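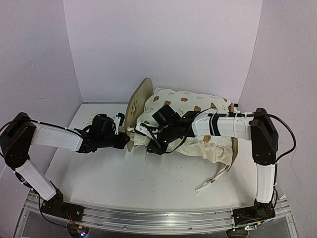
Bear-print cloth and the wooden board, on the white table.

Readers of last month's entry on linen storage have asked for further particulars of the folding board. The following is offered in response.

The household at Nakbridge maintains 35 small pieces of bedding, most of them children's, and until July these were folded by eye. The resulting stacks were uneven and did not fit the shelf, which is 300 mm deep. A board was accordingly adopted as a guide. The cloth is brought over and around one side, smoothed flat, and folded back to the width of the wood before the board is withdrawn.

Printed cotton of the softer sort tends to bunch on the first pass. Ju-won Sun recommends drawing the hem down before attending to the corners - a practice I have since followed with satisfaction. Ye-ji Seo prefers to begin at the corners, and her colour-sorted piles remain neater than mine.

Ironing has been discontinued for all pieces except the good pillowcases. A full basket now requires 8 minutes. Correspondence regarding fitted sheets is welcome, although no satisfactory method can be reported at present.

Recent posts
Relining the cupboard shelves at Nakbridge
Mending a flannel sheet: 3 approaches
Notes on drying racks
On the storage of winter blankets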